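4.2 Following a heading across open paving
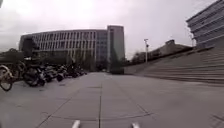 How does the robot hold its heading when there is so little nearby to steer by? It compares its wheel odometry with whatever straight lines it can find in the ground, and trusts the lines a little more the longer they stay in view.

Figure 2. Forward view on the plaza route, with the long paving joint ahead and the steps to the right.

We were fond of this route from the start, and we hope readers will forgive us for dwelling on it. Most of our earlier trials with the Murkstead planner took place in corridors, where a wall is always close by and small errors in heading are quickly put right. A plaza is a different sort of neighbour. The broad steps give the planner a long diagonal edge that it would dearly like to follow, and the joints between the slabs cross one another at several angles - all of them tempting.

Inês Carrilho suggested giving each candidate line a score that fades with distance, and this is the version we kept. Over 34 runs of 100 metres each, the average sideways drift at the finish was some 10 centimetres, a good deal better than we had dared to hope. Grey, even light seemed to favour the method, though we would want many more runs in bright sun before saying so with any confidence.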